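How to Begin Sitting in Silence Before a Shared Prayer Evening

I learned silent prayer when I was already an adult, and in a language that is not my mother tongue. Maybe this is why I like simple steps. The way I describe is the one we use at the Stavon meeting house before our monthly evening, where people of several faiths sit together and afterward some of them sing. You can use it at home also, alone or with one friend.

You do not need to belong to any tradition for this. If you do belong to one, keep your own words and your own direction of prayer. The steps only prepare the body and the mind, so that the prayer does not have to fight with your knees.

Step 1. Choose the time before you choose the place

Most beginners look first for a nice corner. I did the same, and I had a very nice corner where I never sat. Decide first the hour. For me it is twenty minutes before the house wakes up. For Korkor Baidoo, who taught me, it was always the end of the day, after the dishes. She said the morning belongs to people who sleep well.

Take the same hour for two weeks. If you miss a day, do not sit double on the next one.

Step 2. Prepare the seat

A chair is fine. Please believe me in this, I lost three months trying to sit on the floor like the people in books. Choose a chair with a hard seat and put both feet flat. If your feet do not reach the ground, put a folded blanket under them. Your back should be a little away from the back of the chair, but if it hurts, lean.

If you prefer the floor, sit on the front third of a firm cushion, so that your knees go lower than your hips. When the knees stay up in the air, add one more cushion. Do not push them down with your hands.

The hands can rest on the thighs, palms up or palms down. In our group both are seen, and each person is sure that theirs is the natural one. 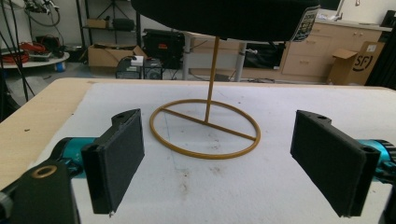 Step 3. Enter with one sentence

Say one sentence aloud before you become quiet. It can be a line from a psalm, the opening of a prayer you knew as a child, or plain words such as "I am here and I am listening." Keep the same sentence for a month at least. After some time, your breath will become slower already when you begin to say it.

Speak it in the language in which you first prayed, if you have one. For years I used English because I wanted to be correct. When I changed back, I cried a little, and then I sat better.

Step 4. Let the breath carry one word

Take one short word from your sentence. On the breath out, say the word inside, without moving the lips. On the breath in, say nothing. Do not make the breath longer or deeper. It will change by itself or it will stay as it is.

Thoughts will come: the shopping, an old quarrel, a song. When you notice that you are away, return to the word on the next breath out. You do not need to go back and find where you lost it. In the beginning I returned perhaps every second breath, and I thought that I had no talent. Korkor told me that the returning is the practice and that I was getting plenty of it.

Step 5. Start with a short time

Ten minutes are enough in the first two weeks. Set a timer with a soft sound and put it behind you. If the phone is your timer, turn off all the other sounds. Then add five minutes, and stay there for some weeks before you add more.

When you feel strong restlessness, open the eyes and look at the floor in front of you for a few breaths. When you feel sleepy, do the same, but straighten the back also. If sitting brings up sadness or fear which does not go away after you stand up, stop for some days and talk to a person you trust. Silence is good, but it should not be carried alone when it is heavy.

Step 6. Leave slowly

When the timer sounds, do not jump. Say your sentence again. Move the fingers, then the shoulders, and then stand. If your foot is asleep, wait for it. I did not wait once, in front of the whole group, and I held on to the curtain.

If you practice with others

Agree on three things beforehand: who keeps the time, how the silence begins, and how it ends. In Stavon we begin with a bell and end with a hummed note that anybody may join. Whoever comes late waits by the door until the bell, and then takes the nearest free seat.

Do not discuss the silence immediately after. Drink tea first. People from different traditions will use different words for what happened, and it is easier to hear them with a warm cup in the hand. If there is singing, let the ones who want only to listen stay seated. We had once a guest who felt he must sing every refrain, and he did not come again until July.

Comments

Rasha Dabbas
Thank you for the part about the chair. My knees are very thankful too. Can I use a phrase from the dhikr as my one word, or must it be shorter?

Author reply
A phrase is fine, Rasha, if it fits in one breath out without hurry. If you run out of air, take only the last part.

Awad
I tried ten minutes and fell asleep at six. Will try in the morning instead.

Tekla from the Tuesday choir
We do the hummed note too! Ours always starts too low and the sopranos complain.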